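# The long wait for a spare part

When Luana Pacheco's dishwasher stopped draining last October, she knew what was wrong within an hour. The pump had a cracked collar, a plastic ring no wider than an egg cup. Getting another one took 40 days.
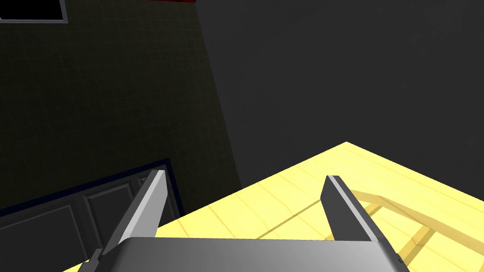
*An open gripper beside a yellow surface, in a computer rendering.*

The maker, Skimen, sold the collar only as part of a full pump unit, priced at £154. Pacheco rang three dealers before one in Virkgate agreed to look for a used one. By then she had been washing up by hand for weeks and had priced a new machine twice.

Her case is a common one, says Shoaib Niazi, who has run a repair shop on Lashari Street for 20 years. Most of the faults he sees are small: door catches, seals, switches, belts. The work itself is often done before lunch. Finding the part can take up to a month, and he has stopped giving customers a date.

"I used to keep drawers of the stuff," he says. "Now every model has its own catch and its own hinge. I can't stock all that."

He buys broken machines for their parts and strips them in the evenings. Washing machines are worth the trouble. Kettles aren't, and he turns most of them away.

Some makers have changed course. Urkamell now lists single parts on its website, with drawings, and posts them to anyone who asks. Niazi orders from it most weeks, though he says the postage on a small seal can cost more than the seal.

Pacheco's collar came in a padded envelope with no note. She fitted it herself on the kitchen floor, and has since bought a second one for the drawer.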